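Handout 4: Daily care of the two-arm cell
Brillirstead Technical School, course "Maintenance of small robots"
Teacher: Otakar Kadlec

3 comments | 14 shares

In the last lesson we spoke about the controller. Now we go to the cell itself, and to the work which must be done before the arms get power. The students of the Geerts group please read this before their turn on the cell.

1. Base plates and cables

Switch off the main supply and wait until the green lights on both wrists are dark. Then try each base plate by hand. It must not move on the front rail. If it moves, tighten the bolts crosswise, a little on each bolt, and try again.

Next look at the cables. On the left arm, follow the corrugated cable from the base up to the wrist. It needs enough slack for the full bend of the elbow, but it must not hang so low that it touches the table. On the right base the wires and the small circuit boards are open, so no metal tool is put down there. Wires on the floor stay under the plastic sheeting.
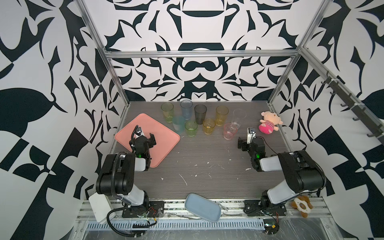
2. Table and objects

Wipe the tabletop with a damp cloth. White residue, such as the patches near the middle, should be removed before the cups are moved. Saeed Hassanpour uses a plastic scraper for this and I recommend the same.

The cups let light through, and the depth reading on the clear one is often poor. Clean them inside and outside. Fingerprints make it worse.

3. Wrist cameras

Check that the camera on each gripper sits firm. If you had to loosen one, repeat the calibration with the Mendel board, 11 positions for each arm. Write the result in the log, also when it is bad.

4. Jaws

Open and close each gripper slowly, without load. The jaws must meet evenly on the whole length. Worn pads are changed in pairs. The spare ones are in drawer 54.

For the next lesson: read the chapter on joint backlash, page 144.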